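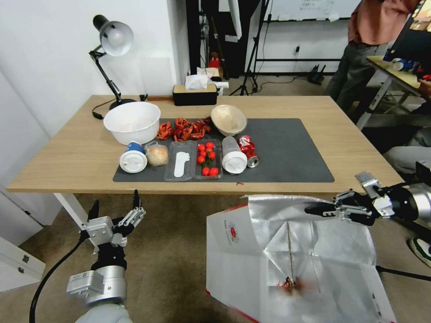 CLEARING THE TABLE AFTER A COLD LUNCH
Speaker notes, afternoon session

Opening

Start on time even if people are still coming in. Running time is 30 minutes, with 14 minutes of questions after it. Handout is already on the chairs.

State the scope. This talk covers one table, one insulated bag and the period between the end of eating and the table going back to ordinary use. It does not cover cooking, menus or the dishwasher. The Zeleke session in the morning dealt with dishwashers and I have nothing to add to it.

State the problem. At the end of a shared lunch, food worth keeping, dishes and rubbish are all on the one surface. Most people start with whatever is closest. The usual result is that seafood is handled last, having been out the longest.

The table on the slide

Leave the slide up for the whole of this part. Let them look at it before speaking.

Items to be dealt with: crabs, a bread roll in a plastic bag, small tomatoes in a hinged clear container, two cups with white lids lying on their sides, a red soft drink can, two bowls. The insulated bag is open below the table.

Items that stay: desk lamp, tissue box, mat. Ask the room which of these they would move first. Someone always says the lamp. The lamp is at the back and does not need to move until the mat comes up.

Note the right side of the mat is clear. This is the working area. Keep it clear of storage during the job. In the Brandisov kitchens we trialled a second mat for this purpose and went back to one, as the second mat had to be washed as well.

Sorting order

Four groups, in this order:

1. Chilled food
2. Dry food
3. Rubbish and recycling
4. Dishes

Write the order on the whiteboard. Do not explain it yet. The explanation takes up the next three sections and people copy down the wrong thing if they hear both together.

Group 1: crabs

Crab is the item with the least tolerance for delay. If the time out of the fridge is unknown, it goes in the bin. Say this plainly and do not negotiate with the room about it.

If the time is known and short, the method is as follows. Use a rigid container with a clip lid. Legs and shell points will go through a zip bag and often through a light takeaway lid. Put a folded paper towel on the bottom. Lay the crabs legs inward, in one layer if the container allows. Close, then put the container at the bottom of the bag against an ice brick, with another brick on top.

A foil lining slows warming. It does not cool anything. A bag that has been standing open in a warm room is at room temperature inside, and bricks put into it will spend their first period cooling the bag. Close the bag between loads. This is the point that people who own these bags most often dispute. If it comes up, refer them to the table on page two of the handout.

Do not stand the bag in direct sun while loading. Do not stand it on the table either, for the plain reason that the base has been on the floor.

Wipe the place where the crabs were lying before anything else goes on it. Hot water and detergent, then a clean cloth. Liquid from shellfish spreads further on a mat than it appears to, and tends to sit along the outer edge.

Group 1, continued: tomatoes

Tomatoes are in this group only for convenience. They will hold at room temperature and many people prefer them that way. They travel in the bag if there is space above the bricks.

Points on the hinged container:

Check the hinge before lifting. These containers are made to be carried closed. Carried open, all the weight is on one side and the fold gives way.

Remove stems and any loose label before closing. A label left inside goes soft and sticks to whatever it touches.

If only one half is in use, close the lid over it and keep it level. If the tomatoes are going into a bowl at the other end, move them at the other end. Moving them twice splits skins.

Wash on the day of eating.

Group 2: bread

A roll in a closed plastic bag stays soft and loses its crust. A roll in paper keeps its crust for an afternoon and is hard by the next morning. Choose according to when it will be eaten.

Bread does not go in with ice bricks. Condensation inside the bag will wet it. It goes on top of the load, outside the closed insulated bag, or is carried separately. Never under a container with a clip lid.

If it has to be kept more than a day, slice and freeze. The Anadum trial had 46 rolls frozen whole and the complaint on nearly every return sheet was about the middle.

Group 3: cups and can

Pause here for water.

Lids off first. A cup on its side with the lid fitted may still hold liquid, and a lid that looks seated may not be. Stand the cup up, over the sink if it is close, then take the lid off. The same applies to an open can. Tip it out before it goes anywhere near the recycling tub.

Paper cup: check the council list. Many are lined and some councils do not take them. Clear or translucent plastic cup: rinse, check for a number on the base. Lids are separated from cups in both cases and are often a different plastic.

Can: rinse, leave the tab on. Whether to crush depends on the sorting plant, so again, the council list. A dent makes no difference.

Hinged container, once it is empty: rinse in cold water, flatten along the fold.

One tub for recycling and one for landfill, both on the floor to the right of the person clearing. Tubs on the left were tested in the Itent flats and people reached across the clean area every time.

Group 4: bowls

Bowls come last because until the food is off the table they may be needed. Scrape, stack by size with the widest at the bottom, carry with both hands.

Two faults to mention:

A bowl resting partly on a mat and partly on the table is not level. It will rock when something is put in it. Move it fully on or fully off before using it.

A light bowl left straddling the edge of the mat will be dragged when the mat is lifted. Clear both bowls before touching the mat.

If a large bowl is empty at the end of the meal, it can be used to carry shell and stems to the bin. It then counts as dirty whatever it looked like before. A wide rim is useful for this job, since it can be gripped without a thumb going inside.

The mat

Lift the mat only when it is bare. Fold the two short ends toward the centre and carry it to the sink. Do not shake it out in the room.

Wipe the table underneath, working from the back edge to the front. Check the strip of bare table in front of the mat. Fragments of food end up there and are missed on the first pass because the person clearing is standing over them. Run a hand along it afterwards.

Dry the table before the mat goes back. A damp mat on timber will mark it. The worst of the Brandisov tables had a pale band the full length of the mat, and it did not come out with oil.

Lamp and tissues

Food near an electrical item: unplug before wiping. Coil the cord loosely behind the base. Wipe the base and the arm joints with a cloth that has been wrung out. Let the head cool if it has been on. Do not spray anything directly on it.

Tissue box: lift, wipe under, replace. If the top is wood, use a dry cloth. Tissues are not a substitute for a cleaning cloth. They tear on crab shell and leave lint.

Timings

Read these from the handout.

One person, no order given: around 50 minutes for the full trial set, which was a longer table than the one on the slide. Same person, same table, with the order on the whiteboard: 30 minutes. Most of the saving was in not handling things twice. Do not claim more for it. The number of runs was small and the second run always benefits from the first.

If asked about two people working together: it was quicker for dishes and slower for packing the bag. One person should pack.

Likely questions

Can cooked crab be frozen? Yes, if it was chilled promptly. Texture suffers. Pick the meat first if there is not much freezer space.

Is the insulated bag washable? Wipe only, in most cases. Creases in the lining hold moisture, so open it right out, wipe along them and leave it open overnight. Bicarb for smell.

Would newspaper be better than a mat for crab? For the eating, yes. It gets rolled up with the shell inside and goes straight out. It is no use under a lamp or for anything else on the table.

Why not clear straight onto a tray? Fine if there is a tray of the right size. The order is the same.

Close

Ask for the spare handouts back. Leave the whiteboard as it is for the next speaker, who has asked to use the list. Turn the projector off at the wall.

Contact: via the Itent Household Methods page | © Itent, all rights reserved | Back to top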